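[작업실-단열] Re: Re: 반사 도료 견적 건, 11월 자료를 다시 보며
보낸 날짜: 2025년 3월 25일
받는 사람: 작업실-단열 메일링 리스트

Paula Buzatu 님이 쓰신 글:
> Cema 도료를 안벽에 한 번 바르는 것만으로 난방비가 57% 줄었다는
> Larkodora 쪽 사례가 있습니다. 두께가 거의 없는 도막이라 작업 공간도
> 줄지 않고요. Zoltbridge 견적도 생각보다 괜찮게 나왔습니다.
> 다들 반대가 없으시면 다음 겨울 전에 진행하는 쪽으로 생각해 보면
> 어떨까요? 유리섬유나 발포 보드는 시공 기간이 길어서 그동안
> 작업을 못 한다는 점도 감안해 주세요.

반대가 없으면 진행하자고 하셔서 일단 반대부터 적어 둡니다. 보내 주신 PDF는 두 번 읽었고, 두 번째 읽을 때 의심이 더 늘었습니다.

우선 57%라는 숫자부터 걸립니다. 무엇과 비교해서 57%인지 문서 어디에도 없습니다. 전년도 같은 달과 비교한 건지, 칠하지 않은 옆 칸과 비교한 건지, 바깥 기온 차이는 보정했는지. 부록에 그래프가 하나 있는데 세로축에 단위가 없습니다. 단위 없는 그래프를 보고 돈을 쓴 적이 예전에 한 번 있었고, 그때 산 제습제는 아직도 창고에 상자째 쌓여 있습니다.

반사 도료라는 물건이 전혀 효과가 없다는 얘기는 아닙니다. 여름에 햇볕을 직접 받는 지붕 바깥면이라면 저도 믿습니다. 문제는 우리가 바르려는 곳이 겨울철 안벽이라는 점이지요. 금속 벽을 통해 빠져나가는 열은 대부분 전도와 대류로 나가고, 틈새로 들어오는 바람까지 더하면 얇은 막 하나로 막을 수 있는 몫이 얼마나 될지 모르겠습니다. 게다가 도장하지 않은 알루미늄은 원래 방사율이 낮은 재료입니다. 맨 알루미늄 위에 도료를 덮으면 오히려 손해일 수도 있다는 얘기인데, 자료에는 바탕면이 무엇이었는지조차 적혀 있지 않더군요. 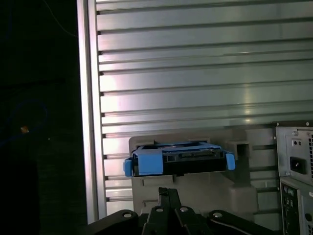
바탕면을 따지는 이유가 하나 더 있습니다. 골이 있는 금속판은 평평한 판보다 실제 표면적이 넓습니다. Zoltbridge 견적은 벽의 가로세로만 곱해서 면적을 냈던데, 그러면 도료가 모자라거나 규정 두께보다 얇게 발리거나 둘 중 하나입니다. 모자란 만큼은 나중에 추가 비용으로 청구되겠지요. 견적이 생각보다 괜찮게 나왔다고 하셨는데, 저는 괜찮게 나온 이유가 여기 있다고 봅니다.

결로 이야기도 빠져 있습니다. 작년 11월에 다들 겪으신 일이니 길게 쓰지 않겠습니다만, 아침마다 벽 아래쪽을 걸레로 닦은 사람으로서 한마디 보탭니다. 도료 회사는 "결로를 억제한다"고 쓰지 "막는다"고 쓰지 않습니다. 표면 온도가 이슬점보다 낮으면 물은 맺힙니다. 도막이 표면 온도를 몇 도나 올려 주는지 Dobre에 메일로 물었는데, 돌아온 답은 "현장 여건에 따라 다릅니다"였습니다. 그 여건을 알려 드리려고 평면도까지 첨부했는데 말입니다.

고정물 처리도 확인해야 합니다. 벽에 붙은 레일이나 판을 전부 떼고 칠하는지, 둘레만 테이프로 가리고 칠하는지에 따라 품이 완전히 달라집니다. 견적서에는 "기존 부착물 현장 협의"라고만 되어 있습니다. 저는 이런 문구를 좋아하지 않습니다. 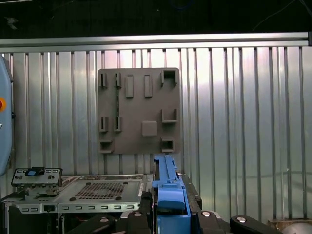
골판 금속 벽에 붙은 짙은 회색 판. 위쪽은 알루미늄 레일.

떼었다가 다시 붙이면 나사 구멍은 누가 메우는지, 레일 뒤쪽처럼 붓이 안 들어가는 자리는 그냥 두는지도 물어보시기 바랍니다. 단열은 빠진 자리가 있으면 그 자리에서 열도 새고 물도 맺힙니다. 열교라는 말을 꺼내면 다들 어렵다고 하시는데, 겨울 아침에 금속 기둥에 손을 대 보시면 바로 압니다.

공사 기간에 대해서도 한 말씀 드립니다. 발포 보드는 오래 걸리고 도료는 금방 끝난다고 하셨지요. 그런데 Cema 설명서 9쪽을 보면 초벌 후 건조, 재벌 후 건조, 그 뒤에 환기 기간이 따로 있습니다. 다 더하면 6일입니다. 그동안 냄새 때문에 안에서 일하기는 어려울 테고요. 보드 시공이 이보다 얼마나 긴지 저는 아직 숫자를 본 적이 없습니다. "길다"는 말만 들었습니다.

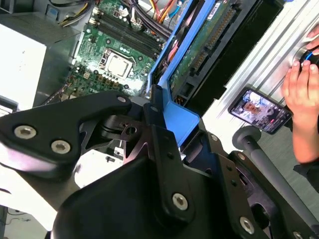
그러면 어쩌자는 거냐고 하실 것 같아서 제 생각을 적습니다. 북쪽 벽의 작은 구획 하나만 칠하고, 바로 옆 구획은 그대로 둡니다. 두 곳에 온도계를 같은 높이로 붙이고, 실내에는 700W 히터 한 대를 같은 시간대에만 켭니다. 밤새 기록해서 표면 온도 차이를 보면 됩니다. 전력량만 재면 바깥 날씨에 휘둘리니 표면 온도와 외기 온도를 같이 적어야 합니다. 문을 여닫은 시각도 적어 주시면 좋겠습니다. 예전에 문풍지를 시험할 때 이걸 안 적어서 자료를 통째로 못 쓰게 된 일이 있습니다.

문풍지 얘기가 나온 김에, 출입문 아래 틈은 아직도 그대로입니다. 벽에 무엇을 바를지 정하기 전에 거기부터 막는 게 순서 아닐까요. 고무 패킹 값은 견적서의 "기타 잡비" 항목보다도 쌉니다.

시험 결과에서 차이가 뚜렷하면 저도 찬성하고 제 몫의 비용을 내겠습니다. 그 전에는 계약금 입금에 동의하지 않습니다. Paula 님, Larkodora 사례의 원자료를 받으실 수 있으면 요약본 말고 측정값이 든 파일로 이 리스트에 올려 주세요. 표에 빈칸이 있어도 괜찮습니다.

덧붙임: 지난번 메일에 첨부된 견적서는 2쪽이 빠져 있습니다. 다시 보내 주시면 면적 계산을 제가 새로 해 보겠습니다.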